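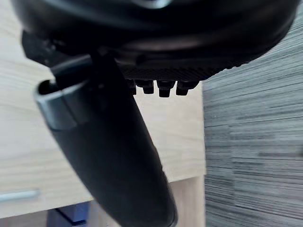
A low cabinet for papers needs to be put in order from time to time, and it is better to do it in one go than in small pieces over many weeks. I do mine in September, when the old project year is closed and the new files are not yet too thick. You need a free morning, a soft cloth, some labels and a pencil. If your furniture is of pale wood like ours, take the pencil seriously: ink from a marker goes through a thin label very easily, and on such a light surface every blue spot can be seen from the door.

The steps below are written for a cabinet with two doors and one shelf inside, standing on carpet. For a tall cabinet the order is the same, but you begin with the highest shelf.

1. Make space in front

Move the chairs away before you open anything. The doors must be able to swing out completely, otherwise you will work all morning with one door against your shoulder. A chair with castors can simply be rolled to the other side of the desk. Look also at the carpet where the doors pass, and pick up paper clips and staples.

Then clear the cabinet top. Plants, cups and the letter tray go somewhere else until you have finished. The top is your work surface for the next steps and you will need most of it.

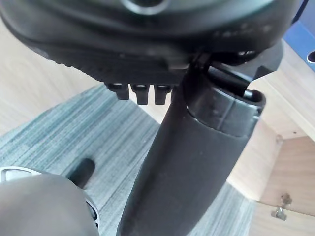
2. Take the files out in their present order

Do not sort yet. Take out the box files one after another and lay them down in the same order in which they stood, also if this order looks senseless. My colleague Taha Shawky once mixed the Dekach files with the Etton files in this first step, and we searched for one delivery note until four in the afternoon.

Lift a full box file with both hands, one hand under the spine. The lid can open by itself if the catch is worn.

3. Wipe the shelf and the inside of the doors

Use the cloth only a little damp, and go with the grain. Dry it directly afterwards. The back corners of the shelf collect more dust than one would think, so push the cloth in with a finger. While you are there, look at the hinges. If a screw has come loose, tighten it by hand with a suitable screwdriver and stop when it is firm.
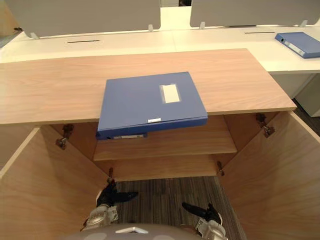

Chaimae Chraibi

4. Sort on the cabinet top

Lay one box file flat on the top and open it there. It is tempting to let the file stick out over the front, and for reading the label this does no harm, but before you lift the lid you should push the file back so that it rests on the wood with its whole length.

Go through the papers and make two piles: what stays, and what goes to the archive. I had a third pile for many years, called "to decide", and it was always the biggest one. Now I write a question mark in pencil on the doubtful sheet and leave it in the file. If the question mark is still there the next September, the sheet goes out.

Our box files are 80 mm wide. When the papers reach the height of the catch, I start a second file with the same name and add a small letter, for example Dumitrescu a and Dumitrescu b. Pressing more paper into the first one only bends the corners.

5. Write the labels

Each file gets its name on the spine, and the same name again on the lid. This seems too much work, but a file which lies flat on a desk does not always show its spine to you. A packet of 100 labels has lasted us for several years. Write the name first and the year after it, in capital letters, and always use the same short form. We had Ollness once as "Oll.", once as "Olness" and once as "O. – old", and all of them were the same customer.
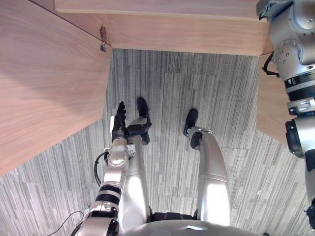
Striped carpet tiles beside the pale wood panels.

6. Put everything back

Heavy files go at the bottom, the ones you use each week go on the shelf. Stand them with the spine to the front and leave a space of roughly 2 fingers at the end of the row, so that a file can be pulled out without its neighbours coming with it. Loose papers on top of the row are not allowed in our office – they slide behind and stay there.

Close the doors slowly. If one of them touches a file, the file is not pushed in fully, or it has been placed across the shelf. Correct this now and do not lean on the door.

7. Make a list

Write down the names of the files in their new order and fix the sheet to the inside of the left door with a little removable tape. Put the month on it. When somebody adds a file, they add the name in pencil, and the next time you tidy you can write a clean copy.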